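Subject: Re: [hall-users] Proposal to seal the main floor with Drovo
From: Tamunoemi Chukwu
To: hall-users list

Salamatu Okafor wrote:

> Dear all,
>
> The quote from Brurnard has come in for the floor. They want to put
> down two coats of Drovo, which they say is far tougher than the oil
> we have now and will last 7 years without any attention. The price is
> 3,000 all in, and they can start in April if we say yes soon.
>
> Their man was very sure it would suit us. He says it is used in
> plenty of halls like ours and that the dancers will not notice any
> change. I am minded to accept. Does anyone object?
>
> Salamatu

Salamatu,

I do object, or at least I'd like some answers first. Thanks for chasing the quote, I know Brurnard are slow with their post.

My trouble is with the seven years. Where does that number come from? I read the leaflet twice and it says "up to", with a small star beside it, and the star leads to a line about "normal domestic use". We are a hall. On a busy evening we have people in hard shoes going round the same patch for hours, then chairs dragged across it, then the under-fives with their ride-on cars in the morning. I would not call that domestic, and I doubt Drovo's makers would either if we went back to them with a complaint.

I'd also like to know which halls. "Plenty of halls like ours" is the sort of thing I would say too if I were selling floor seal. If there are plenty, he can give us the names of two, and I will happily go and look at them myself.

As for the dancers not noticing, I have danced on sealed floors and I noticed. My knees noticed the next day. Some seals grip more than oil does, so when you turn, your foot stays where it was. It may be that Drovo is different. The leaflet doesn't say one way or the other, which makes me suspect it hasn't been asked.

Then there is repair. When the oil wears through by the door we rub it down and put more on, and it costs us a tin and a morning. I asked Bartoš, who did the floor last time, whether you can patch a hard seal in the same way. Their answer was that you can try, but the patch will show, and most people end up sanding the whole room. Bartoš would like the work themselves, so take that with a pinch of salt as well.
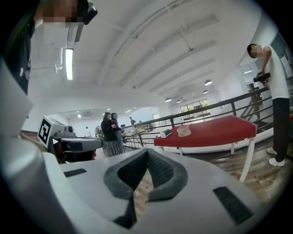 What I would want before we say yes:

1. The names of two halls with Drovo down for at least three winters, and someone there we can ring.

2. A written promise on wear that covers a public hall, without the star.

3. A test patch. The bit behind the stage curtain would do for looks, but I'd rather have it near the kitchen hatch where it will get some proper use.

4. A price for sanding the lot if it goes wrong, so we can put it next to the 3,000 and see what we are really signing up for.

5. A second quote for plain oil. Lelik did the scout hut for more than 300, which is a much smaller room, but even allowing for that the gap looks large to me.

I don't see the rush about April either. The floor is scruffy by the door and dull down the middle, and it has been like that for as long as I've had a key. If the offer really does run out that quickly I would like to know why.

Happy to be shown I'm wrong on any of this, but by someone other than Brurnard.

Tamunoemi

PS. The leaflet also says to keep the room empty until the seal has hardened, but gives no number of days. Could you ask? I have the tea dance to think of.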